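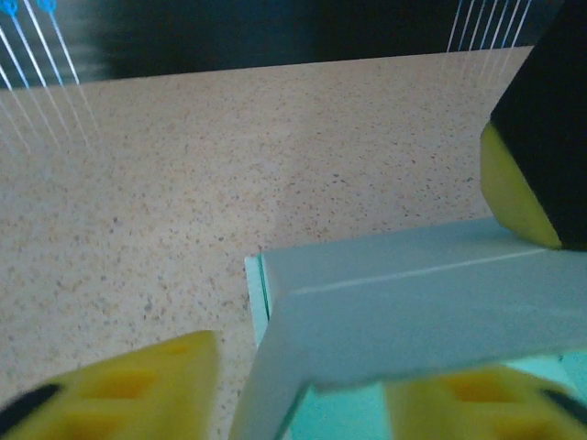 3.2 Clearance rules before closing

The bench procedure at Jitetti gives one rule for the pre-grasp position: both fingers open, the object in the gap between them, and no neighboring item inside the closing path. Our first draft repeated that rule without saying how it should be checked. The wrist view is the obvious place to check it, and a case such as the light gray box on the speckled countertop shows where the wording is too loose. The box is between the open yellow fingers, but the right finger overlaps its lower edge in the view, and a dark object with a yellow-green rounded part stands just beyond it. An operator could record this as a pass or a fail.

Karine Charbonneau reviewed the draft on Tuesday and asked for two changes. First, overlap in the wrist view is no longer a fail by itself - it triggers a second check from the side. Second, neighboring items are judged against the closing path only, and items behind the object are logged separately.

We applied the revised rule to 400 stored approaches from the Plernex set. Two students labeled each one independently. They disagreed on 59 under the old wording and on 7 under the new one. Of those 7, 4 involved glare on the object edge, which the rule does not yet cover.

3.3 Open items

The side check has no stated viewing angle. The stop button test in the Escobar checklist is done once per session, and we recommend repeating it after any finger change.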